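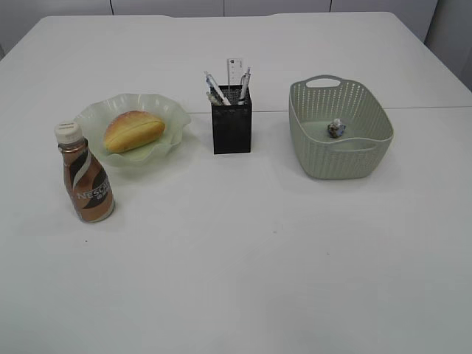
A bottled coffee drink and the rest of the table.

The Last Reel at the Tesineck

The Tesineck had 300 seats, and on the night they showed Sang I shared them with a couple in raincoats. I was there to review it for the Woltham paper. The picture had been shot on the river in June, eleven years earlier, and then put away when the money ran out.

I wrote in the dark, as I always did, on the backs of old programs. The first hour was slow. A ferryman carried people across and did not speak to them.
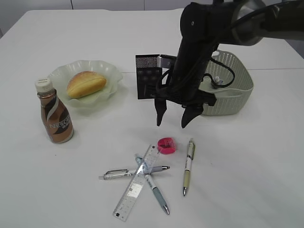

Then the ferryman's wife came down to the landing with a suitcase, and I stopped writing. I knew that suitcase. It had a strap where the left clasp should have been, and it had stood in our hall until my mother left.

She was on the screen for less than a minute. She paid her fare, sat down and looked at the water. Her name was not in the credits. 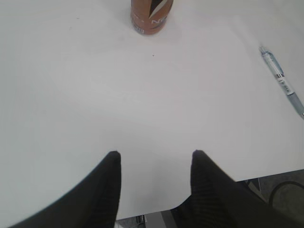
The lower part of a copper-colored bottle, from above.

I went up to the booth and asked to see the reel again. The projectionist wanted 50 dollars. I had 42, and he took it.

On the second showing I watched her hands. She still had her ring on.

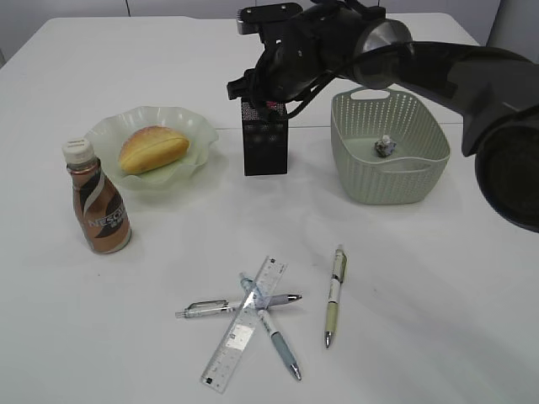
It won't be back, the projectionist said, already winding the film. They want it returned tonight.

I asked him who they were. He showed me the label on the can, with an address in Trinuvach, and I copied it onto the program under my notes on the ferryman.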